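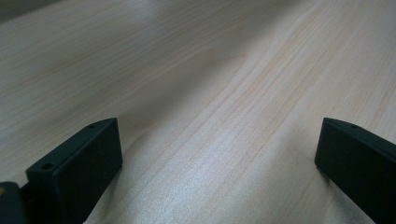 the table top, pale with the wavy grain

From: Myrto Rallis
To: prakwood-neighbors list
Subject: Re: [prakwood] oiling a softwood table, help?

Replying to Delphine and to the two people who wrote me off list, sorry for the delay, been at my sister's in Brestotmont.

Delphine Whitfield wrote:
> Hi all, we got a pine kitchen table at the Tosevness sale and it
> has rings all over one end. Sanded a patch and now that bit drinks
> up everything. Do I oil it, wax it, varnish? My neighbor says
> varnish or don't bother. Kids eat at it 3 times a day so it has
> to be wipeable. Also how long before we can use it again??

Don't varnish yet. You can always varnish later, getting it back off is misery, ask Danylo.

First, sand the whole top, not just the patch. A patch will show forever, esp. near a window. I'd start at 120, then 180, then stop at 218 or whatever the shop calls it. 220! typo, leaving it. No need to go up to 400, I tried once on a shelf and the oil just sat there looking at me.

Always along the grain. Even where it does those long flame shapes and you're tempted to follow the curve. Just go straight down the length.

Vacuum, then damp cloth, then leave overnight. It will feel furry in the morning, quick rub with the fine paper again.

Oil: thin. Thinner then that. Wait twenty minutes, wipe off all you can. Next day again. I did 6 coats on mine over most of May, Glykeria did three on hers and it looks the same, so do three.

Rags flat outside on the fence to dry, never balled up in the trash. They can catch fire, really.

Using it: light use after a couple days, but no hot pans or wet glasses for about 3 weeks. Put a cloth down for the kids.

Black rings (as opposed to white) are usually iron and won't sand out easy. Different email.

I've got half a tin left if you want it, come by after six.

Myrto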